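MEDIA RELEASE 7/5/20

Zillex starts soft goods colection with Viltetti

Zillex has begun gathering handling examples for Calov, its learning system for soft and awkward items. Plush first – fabric and bags to follow. All done by hand, with hand-held grippers, at an ordinary table.

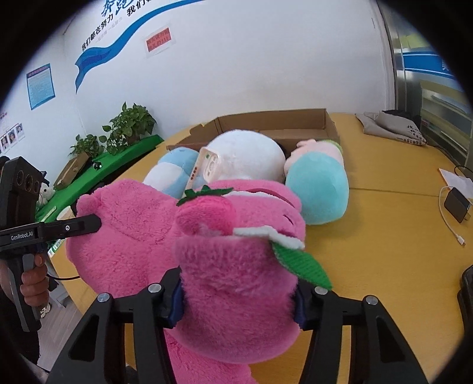 Two grippers, one pink bear.

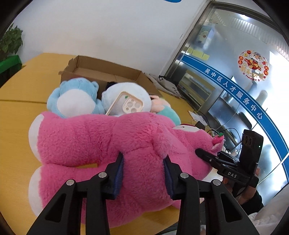
Target is 3,970 examples by the end of the program. Viltetti checks and labels each one, Brunet handles storage. Short takes, about 40 seconds. Failed grasps are kept and labelled too – Calov needs them as much as the good ones.

First set went over in April, 11 categories of item. Another 8 are are planned. Partners wanting to send in items should get in touch with the Zillex media desk.

ENDS

Shares 8 | Comments 0
Contact | © Zillex | Back to top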